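Teaching two arms to fold, one mistake at a time

Alasdair Menzies talks faster when he gets to the part about sleeves. We have been sitting in the kitchen at Veltden for ten minutes, his tea untouched, and he has already drawn three T-shirts on the back of an envelope to show me why the second fold is harder than the first.

"The first fold is generous," he says. "You can be a thumb's width out and still be fine. The second one inherits everything you got wrong. By the third you're folding your own errors!"

It's a lovely way into the project he has spent most of the past year on. His group trains pairs of robot arms to handle clothes by learning from people who steer them by hand. The usual way is to collect a great many clean demonstrations, feed them to a model and hope it copies well. Menzies and his colleagues wondered what would happen if a good share of those demonstrations began in the middle of a mess.

Starting from the wrong place

They call the method Grusedance, a name that began as a typing slip in a file title and stuck. Before each recording, the person at the controls is dealt a bad start. The garment might be skewed on the floor of the cell, or half folded with a corner turned under, or pushed up against something else. The task is to rescue it and carry on. The rescue goes into the training set along with the ordinary folds.

"We had people who were brilliant at folding with the arms, really smooth," Menzies says. "And their data made a robot that was brilliant until the first wrinkle. It had never seen anyone fix a wrinkle, so it just carried on as if the cloth was where it ought to be. You'd see it pinch thin air with total confidence."

The full collection came to 1,173 demonstrations, of which 400 were rescues. He is keen for me to know that the proportion was partly luck. They had meant to do more, but rescues are tiring to drive and people's hands got sore.

What came out of it

Both versions of the model, one trained with the rescues and one where they were swapped for the same number of clean folds, were then given the same set of awkward starts. The first finished with an acceptable fold in 87 per cent of them. The second managed 28.

"I made Engström run it again," he says, laughing. "I thought we'd mixed up the folders." They hadn't. The repeat came out the same way, and he remembers walking round the building on a Saturday with nobody to tell.

What pleases him most is the way the arms behave when things go wrong. The model trained on rescues will let go of a hem, pull it straight and take hold again, sometimes twice. None of that was written as a rule. It's all in the recordings, he says, and you can nearly tell which driver it picked the habit up from.

Clutter on purpose

Later he takes me through to the cell itself, with its streaky rose-red walls and marbled grey floor. The group no longer records in a tidy space. Other household things share the floor with the clothes, and they are changed between sessions so that the model can't lean on one familiar layout.

"A pillow is a wonderful nuisance," Menzies says. "It's soft, it's big, and an elbow can end up over it before you've noticed. With a hard box you learn to stay clear very quickly. With a pillow you get lazy." He has similar feelings about baskets with cloth in them, which offer a camera plenty of fabric that is none of the robot's business.

The left arm carries a small camera at the gripper, and he thinks its close views do a lot of the work. When both grippers come in near each other over the same piece of clothing, the close view is what he looks at first afterwards.
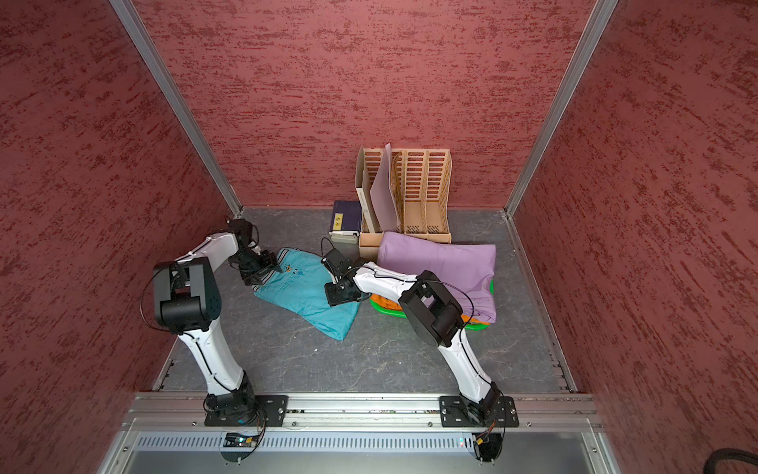
Where it falls down

He is open about the weak spots. Thin, slippery fabric is still bad. So is anything inside out, because the model has no idea that it is inside out and will fold it beautifully anyway. And all the results come from one kind of cell, so he doesn't yet know how much would survive a move to an ordinary bedroom.

A second set of arms is being set up at Laritz, where the lighting is different and the drivers will be new to the job. Menzies would like them to stay new for a while. Beginners make odd mistakes, he says, and he wants those on record before they get good.

I ask whether he folds his own washing any differently these days. "Much slower," he says. "I keep stopping to look at the corners." Then he picks up the envelope again, finds a clear patch, and starts drawing a fitted sheet – that's the next one, if he can talk the others into it.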